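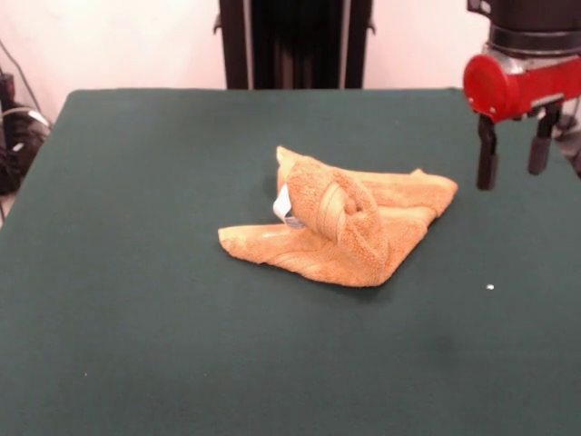
Towel folding and care: frequently asked questions

This page covers the terry hand towels supplied through the Hendusport linen service. For bath sheets and robes, see the separate Garovska sheet.

Which size do these answers apply to?
Hand towels up to 100 cm on the long side. Larger pieces need two people or a longer table.

What surface should I fold on?
A flat, stable table covered with a plain cloth. Terry loops slide on bare laminate, and the edges drift as you press. A felt-type cover holds the bottom layer in place. Choose a color that contrasts with the towel so corners are easy to find.

The towel comes out of the basket in a heap. Where do I start?
Find one corner and follow the hem to the next. Do not pull from the middle of the pile. If a section has curled back on itself, open the curl first, then lift the towel by two adjacent corners and lower it flat, far edge first. 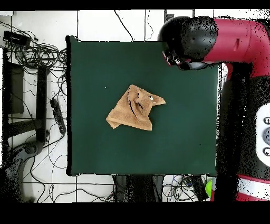

Tan hand towel in a crumpled heap, with one corner free at the right.

How do I tell the front from the back?
On most towels the side hem is turned toward the back, and the care label is sewn into a seam. Where there is a decorative band, compare both faces of it; the cleaner weave is the front. On plain towels with loops on both sides, either face will do.

What is the standard fold?
1. Lay the towel front side down with the short edges at left and right.
2. Fold the long edges to the center line.
3. Fold in half crosswise, label end inside.
4. Fold in half again and press once with a flat hand.
The finished piece has 4 layers of the long-edge fold stacked in pairs at each side, with a single rounded edge facing out on the shelf.

Can I roll them instead?
Yes, for open baskets. Start at the end with the label so that it finishes inside the roll. Rolled towels should not go on Barredo shelving, which has no front lip.

Does towel weight matter?
The standard fold was written for 400 gsm terry. Heavier fabric may need one fold fewer to stack level. Thin towels fold easily but lean after a few layers, so keep those stacks short.

Why does my towel feel stiff?
Usually too much detergent or hard water. Rewash without detergent, shake it out before drying, and skip fabric softener, as it coats the loops.

A loop has pulled. Should I cut it?
Trim it level with the pile using small scissors. Do not pull it.

How do I report a damaged towel?
Put it in an Amix return bag and write code 621 on the tag. Questions about returns go to Mahfuz Pathirana; corrections to this page go to Waldemar Kozłowski. Bags are collected on Saturday.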